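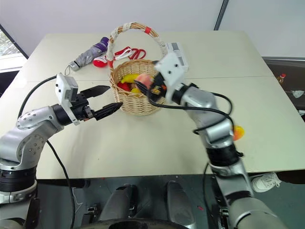

15 September 2019

Fruit for lunch again, and I'm not sorry. I've been on a kick ever since Eliécer brought over peaches in May and shamed me about the cereal bars. One banana gets me to four o'clock, two if I've skipped breakfast (I skipped breakfast).

I do love that wicker basket with the tall handle, all wound in white cord with the bit of red near the top. It makes a plain old banana look like it's off to a picnic! I want one for home, for the onions and the mail and whatever else lands by the door. Lefteris says I'd fill it with receipts inside a week — he's probably right.

Must remember the umbrella tomorrow. I left mine on the bus to Tallgate and got soaked walking back, shoes and all, and now I'm jealous of anybody with a purple handle. Also need to buy scissors. I opened the coffee with my teeth this morning and Mom would have had a fit.

Early night, I think. Apples on the way home tomorrow, the pinkish-red kind.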